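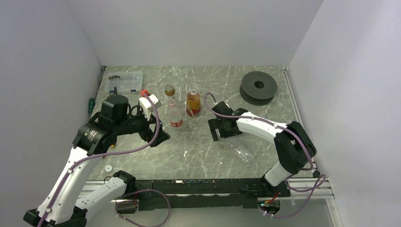

Tranance opens its paper bookkeeping course to small shops in Zollau

2026-08-05
By Lai-ching Chuang, Tranance press desk

Tranance, the training company for small traders, is pleased to announce that its bookkeeping course Kao will be open this autumn to every shop, stall and workshop in Zollau with fewer than 15 employees. The course was given for the first time in February to a closed group of shopkeepers from the old market streets. It is now extended to the whole town, with evening classes in English, German and Mandarin, and with a new printed workbook produced by Drikwood.

Kao is a course on paper. The participants learn to keep a daily cash book, a purchase book and a list of open invoices by hand, with a pencil and a ruler, before they make any decision about software. Many owners of small businesses in Zollau have told Tranance that they bought an accounting program, used it for a few weeks and then went back to the shoe box with receipts. In most of these cases the program was good enough, but the owner had not learned what the figures in it meant.

"A person who has written down her own takings every evening for one month looks at her shop in a different way," said Hsin-yi Chou, who founded the course and teaches the Mandarin classes. "She sees which days are weak. She sees that the delivery costs are eating the profit from the cheap goods. These things were always there, but they were in the till roll and not in her head."

How the course is built

The course lasts one term and has one class each week. Every class begins in the same way. The participants bring their books from the past week, exchange them with a neighbour and check each other's additions. After this there is a short lesson on one subject, for example how to record a return, how to treat goods which the owner takes home for the family, or how to divide a telephone bill between the shop and the household. The last part of the evening is kept for questions.

Participants do not have to show their real figures to anybody. Those who prefer it can work with a practice shop, which is a small grocery with complete papers for one term: delivery notes, bank statements, wage slips and a few mistakes which were put in on purpose. The practice papers were written by Oi-ling Lu, who kept the books of a family restaurant for many years and has used problems from that time. One of them is a supplier who sends the same invoice twice with different dates. Another is a loan from a cousin which was never written down and which must now be found in the bank statements.

"The loan is the exercise that people discuss the most," said Ms Lu. "Everyone has an opinion about the cousin. But after some time they understand that the cousin is not the question. The question is which page the money belongs on."

The course does not replace a tax adviser, and the teachers do not fill in tax returns for participants. The aim is that an owner can go to the adviser with papers in good order and can understand the answers. Several advisers in the town have agreed to give one guest lesson each term. They will explain what they need from a client, in which order they like to receive it, and what makes their work slow and therefore expensive.

A workbook that can lie flat

The new workbook has 140 pages and replaces the loose copies which were used in February. Drikwood has printed 500 books in the first edition. The binding is sewn so that the book stays open on a counter, and the paper was chosen for pencil. The columns are wider than in an ordinary cash book – this was the most frequent request from the first group, especially from those who write in Chinese and German on the same line.

Each double page is one week. On the left side are the takings, with separate columns for cash, card and vouchers. On the right side are the payments. At the foot of the right page is a small box with only one line, in which the owner writes a sentence about the week. Some participants in the first group wrote about the weather or the roadworks in front of the shop. Others noted that a regular customer had moved away. When they looked back at a weak week, this sentence was often more useful to them than the total. 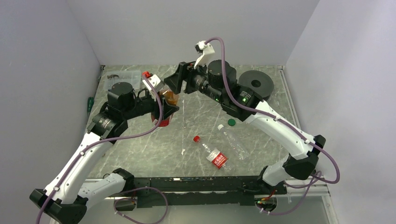 At the back of the workbook is a list of terms in the three languages of the course. It was put together by Man-lok Liao, who teaches the English classes and who asked the first group to write down every word they did not understand in letters from the bank, the landlord and the tax office. The list gives the official word, a simple explanation and a sentence in which the word is used. Words which look similar but mean different things are placed side by side, for example turnover and profit, or reminder and final demand.

"We decided against a dictionary," said Mr Liao. "A dictionary has all the words, and our people needed the words from the letter that was lying on the kitchen table."

The book can also be bought without the course. It will be available from the Tranance office and from stationery shops in Zollau which have agreed to stock it. Participants receive one copy with their registration, and a second copy can be ordered at a lower price by those who run more than one business.

What the first group has changed

The February group was made up of people with very different trades. There was a tailor, a seller of fishing equipment, a couple with a noodle kitchen, a piano teacher and the owner of a shop for second-hand prams. Tranance had planned to divide them by trade, but the group asked to stay together. For this reason the new classes will also be mixed. The tailor, for instance, had never counted the thread and the needles as stock, and it was the seller of fishing equipment who showed her his method for small items.

The starting time has also been changed. The first classes began directly after the shops closed, and the owners arrived hungry and a little late. The new classes start half an hour later. Tea and water are provided, and participants may bring food to the room.

A further change concerns the homework. In the first term there was a test at the end, and two participants stopped coming before the test although their books were in very good condition. The test has been removed. Instead, each participant will sit down with a teacher for a short talk in the final week and go through one page of his or her own choice. Everyone who has attended the classes regularly will receive a certificate of participation.

Torben Bauerfeind, who teaches the German classes and is responsible for registrations, is looking forward to the larger groups. "In February we knew every face from the market already," he said. "Now we hope for people from the streets behind the station and from the villages, who do not meet other shopkeepers so often. I would be very glad to see some young owners also. It is much easier to begin in the first year than to repair the books from the last five."

Registration and fees

Registration is open from today and closes when the classes are full. Interested owners can register in person at the Tranance office in Zollau, by telephone or by post. The form has one page and is available in all three languages. Persons who are planning to open a business but have not opened it yet are also welcome, and they will work with the practice shop.

The fee can be paid at once or in monthly parts. Family members who help in the same business pay a reduced fee if they attend the same class. Employees can take part if the owner signs the form. Participants who miss an evening can attend the class in another language during the same week, and the workbook pages are the same in all classes, so this is possible without much difficulty.

The classroom is on the ground floor and can be reached without steps. Large-print copies of the practice papers can be ordered with the registration form. Those who need other help should contact Mr Bauerfeind before the term begins.

About Tranance

Tranance offers evening and weekend courses for people who run small businesses or who would like to start one. The subjects include bookkeeping, letters and contracts, shop rental and the first employment of staff. The courses are taught by people who have worked in small businesses themselves. Tranance has its office and its classrooms in Zollau.

About Drikwood

Drikwood is a printing and binding workshop which produces notebooks, forms and teaching materials in small editions.

Press contact

Lai-ching Chuang, press desk, Tranance, Zollau. Review copies of the workbook can be requested from the press desk. Interviews with the teachers are possible in English, German and Mandarin by appointment.

Related items

Letters from the landlord: new weekend course on shop rental
Hiring your first employee – dates for the autumn term
Oi-ling Lu on thirty shoe boxes and one restaurant
Where to buy the Kao workbook in Zollau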